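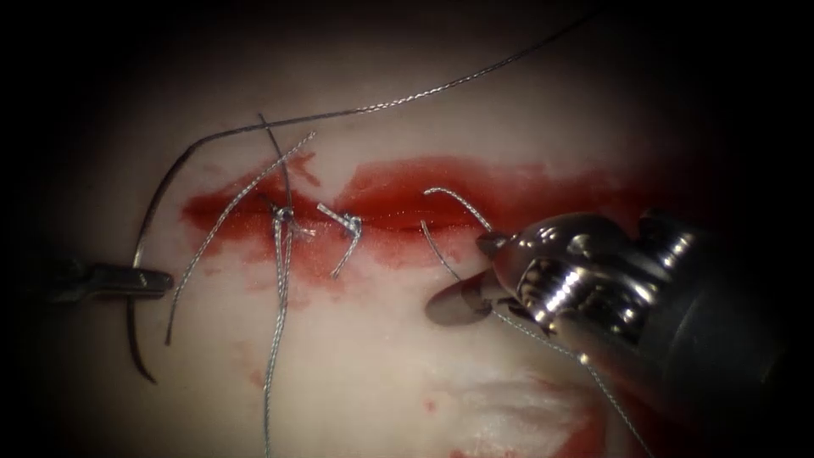

Stitch Night at the Skisteo Workshop

I should say up front that I can't sew. I once hemmed a pair of curtains with a stapler. So when Siiri Ahonen asked if I'd like to spend my July evenings helping a robot put stitches in a pad, I said yes before I'd thought about who was going to have to explain to it what a good stitch looks like.

Skisteo is our shared workshop in Suneda, over the old seed store. There are 40 of us on the books, mostly woodworkers and bike people, plus a guy who restores accordions and keeps strange hours. The robot corner belongs to whoever shows up with the most patience, and for the last couple of years that's been Siiri. She calls the build Sutar. The arms and instruments came in secondhand, and what we've been building is everything that makes them behave: the bench mounts, the wiring, the foot pedals, and a whole lot of software that Vaughan Tapsell writes standing up, with his coat on.

The plan sounded so easy! One needle, one thread, one straight cut, and a row of knots across it. Siiri figured it would take us 9 evenings. She drew it on the whiteboard with little boxes to check off, and I remember feeling sorry we'd be done so soon.

Well. We're on evening 20 now and the whiteboard has been wiped and redrawn so often the boxes have a permanent ghost.

The cut was fine. Driving the needle was fine too, once Vaughan slowed the wrist down (his first version turned like someone opening a jar). The knots are what ate the summer. You make a loop around one instrument, you reach through for the tail, you pull, and a person does all that without looking. Sutar has to be told where the thread is, and thread won't hold still to be told about. It springs and sags, and it sticks to anything damp.
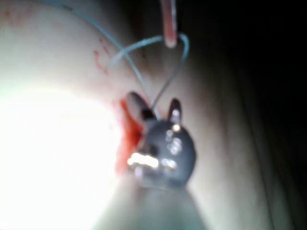
Vaughan's first idea was to grab harder. We chewed through a lot of suture that way, and the jaws left it so flattened and fuzzy that the loops wouldn't slide down. Then he went too gentle and the thread crept out of the grip every time we pulled. The setting we use now is somewhere between, and it's written on masking tape on the side of the Yimer, our name for the gray box of motor drivers under the bench. Please don't ask me where the name came from. It was on the box when it arrived, in marker.

What helped more than grip was light. I'd brought in a cheap work lamp thinking I was being useful, and it bounced off every piece of polished metal we own. Half of what we'd been calling thread trouble was glare trouble. We've tried turning the lamp, dimming it, and hanging baking parchment in front of it — the parchment is winning so far, though there are still spots where everything just goes white and you steer by memory. 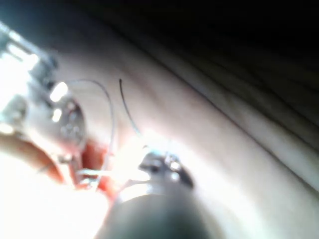 Tension is my department these days, which I'm ridiculously proud of. I sit at the pedals and call it out. Too loose and the edges gape, too tight and the pad puckers up like a pie crust. Over 2 hours of that and my calf starts to cramp, so Siiri makes me swap out and go eat something. She's a terrific boss for someone who isn't paying any of us.

The other thing I've learned to respect is the port. Working on an open pad is the friendly version. Siiri wants Sutar going through a trocar, the way a real instrument would, and that means the shaft has to pivot where it passes through instead of swinging wherever it likes. If the pivot's set wrong, the whole thing leans on the port and shoves it sideways.

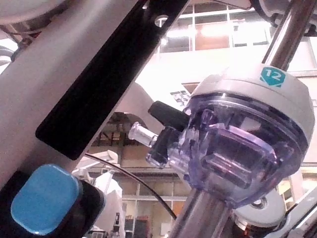
Setting it is slow, fiddly work. You back the arm off, you nudge it in by hand with the button held down, you check the cable has slack, and you do it again. Vaughan hums through the entire process. I've started bringing earplugs, and a flask of coffee for the two of them.

Next up is the second row of stitches, with Siiri on the pedals and me on thread. I've been practicing the knot at home on a shoelace tied to a chair leg, and I can do it left-handed now, slowly, if the dog stays out of the kitchen.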